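Mernholm Handover — Teleoperation and Hand-Guiding Kit for Single-Arm and Two-Arm Cells

Part of the Tutetti demonstration range 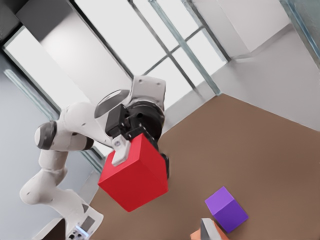

Handover practice view: red cube held in the gripper, smaller purple cube on the table. Simulated.

Overview

Mernholm Handover is a demonstration kit for recording manipulation tasks on a robot arm with a parallel gripper. The operator either moves a leader handle at a desk and the arm follows, or takes hold of the arm itself and guides it through the task. Both methods write to the same episode format, so a task set can mix them.

The kit includes a simulator that accepts the same handle input as the real cell. Pick, place and stacking tasks with plain cubes are supplied with it. Operators can log practice episodes before they are given time on hardware, and episodes recorded in simulation carry a source flag so they can be kept out of a training set or weighted separately.

What is supplied

Leader handle, six axes, with trigger for gripper opening
Three-position enable switch, wired, 3 m cable
Foot pedal with two contacts (start/stop, discard)
Interface unit, DIN rail or desktop mounting
Wrist plate with force-torque sensor, for hand-guiding
Mernholm Recorder software, one workstation license
Mernholm Practice simulator, one workstation license
Cable set and printed commissioning sheet

The robot arm, gripper and workstation are not supplied. Customers with two arms order a second handle and a second wrist plate. The interface unit has ports for both.

Remote control mode

In remote control mode the handle position is mapped to the gripper position with a scale factor between 0.2 and 1.5. New operators should begin at 0.5. The factor can be changed between episodes but is locked while an episode is recording, and the value in use is stored in the episode header.

The clutch button on the side of the handle disconnects the handle from the arm while held. Use it to recenter the hand when the handle reaches the end of its travel. Clutch intervals are marked in the recording. The Recorder can trim them on export, and trimming is on by default.

The trigger is proportional. Half travel gives half opening. Maximum closing force is set in the Recorder and not at the handle, so an operator cannot crush a part by squeezing harder. For rigid blocks the default of 20 N is suitable. For cartons and thin-walled parts, start at 8 N and raise it in steps of 2 N until the part no longer slips during a slow lift.

Orientation can be locked about any axis of the tool. Locking roll and pitch makes simple top-down picks faster to record. It also removes tilted grasps from the data, and a policy trained only on locked episodes will have no examples of recovering from a part that has ended up at an angle. We recommend recording at least a quarter of each task set with all axes free.

Hand-guiding mode

In hand-guiding mode the operator holds the wrist plate and moves the arm directly. The force-torque sensor measures the push and the controller yields to it. Two resistance settings are available. The light setting suits long transfer moves, and the firm setting suits insertion and final placement.

The payload must be entered before guiding starts. With the wrong payload the arm drifts up or down when released. The Recorder has a payload routine that moves the wrist through five poses and takes less than a minute. Run it again after every change of gripper fingers.

Camera streams recorded during hand-guiding will usually contain the operator's hands. The Recorder therefore offers a replay pass: the operator steps out of the cell, the arm repeats the guided path, and the cameras are recorded a second time. The parts must be returned to their starting positions first. Replay is limited to 60 percent of guided speed unless the integrator has released a higher value.

Mernholm Practice simulator

The simulator runs on the Recorder workstation. Latency between handle and rendered arm is displayed in the lower status bar. Above 80 ms most operators begin to overshoot, and the bar turns amber at that value.

Cube size, color, friction and starting position can be randomized per episode or fixed. The camera can be attached to a wrist or set at any point in the room, including steeply tilted positions. For operator training, keep one view fixed for the first session. For data intended for a policy, vary the camera within the tolerance expected on the real cell.

A practice episode is marked as passed when the target object is within the set tolerance, the gripper is open and all joints have been still for half a second. The tolerance is entered in millimeters. Failed episodes are kept unless the discard pedal is pressed.

Recording and export

Each episode contains joint positions, commanded and measured gripper opening, handle pose, clutch state, up to four camera streams, and the operator code. Wrist force is recorded when the plate is fitted. All streams are stamped from the interface unit clock.

Joint and gripper data are logged at 100 Hz. Cameras are logged at their own rate, and no frames are interpolated on recording. Resampling to a common rate is an export option.

Export formats are HDF5, Parquet with MP4 video, and plain CSV for joint data only. Episodes can be filtered on export by task, operator code, source flag, outcome and date. The original recordings are never modified.

Commissioning record: Gounder, Werkutville

Gounder took the kit into its Werkutville plant in July for a kitting task with small molded housings. Two operators recorded 241 episodes over the first two weeks, 87 of them by hand-guiding and the others by remote control. The full set at the close of the project held 1,966 episodes.

Keerthana Annamalai, who ran the cell, kept the handle for pick and transfer and changed to hand-guiding for the last step, where each housing is pressed into a foam pocket. "The handle gives you no feel for the foam. With the plate on firm you can tell when the part is seated," she wrote in the commissioning report. Her report also lists two faults: a loose pedal connector and a camera bracket that worked free under vibration. The pedal connector has since been replaced with a locking type on all units.

Technical data

Handle workspace: 320 x 240 x 200 mm
Handle position resolution: 0.05 mm
Handle rotation, per axis: ±70 degrees
Trigger travel: 22 mm
Control rate, interface unit to arm: 500 Hz
Force-torque range: 200 N / 10 Nm
Wrist plate mass: 0.41 kg
Wrist plate height added to tool: 31 mm
Flange pattern: ISO 9409-1-50-4-M6
Supply: 24 V DC, 3 A
Operating temperature: 5 to 40 °C
Handle mass, with base: 2.9 kg

Workstation requirements

64-bit Linux or Windows 11
32 GB memory
Dedicated graphics card with 8 GB, required for the simulator only
Two wired Ethernet ports, one reserved for the interface unit
2 TB solid-state storage recommended when four cameras are used

Wireless connection between workstation and interface unit is not supported.

Safety notes

The kit is partly completed machinery. The integrator must carry out a risk assessment for the finished cell, and for hand-guiding this must cover the operator's reach and the pinch points between links. The enable switch must be wired to the safety input of the robot controller. It is not to be wired through the interface unit.

Reduced speed applies whenever a person is inside the guarded area. The foot pedal is a recording control only and has no stopping function.

Ordering

MH-241 Handover kit, single arm
MH-241-2 Handover kit, two arms (two handles, two wrist plates)
MH-P Mernholm Practice, additional workstation license
MH-W Wrist plate, spare, with sensor and calibration sheet
MH-F Foot pedal, locking connector
MH-C5 Cable set, 5 m

Single-arm kits ship in four weeks. Two-arm kits ship in six. Wrist plates are returned to Tutetti for recalibration every 24 months — a loan plate can be reserved when the return is booked.

State the arm model, controller version and gripper type with the order. For arms not on the compatibility list, send the controller manual to applications engineering, attention Saranya Gowda, before ordering.

Data sheet revision: Thursday, February 26, 2026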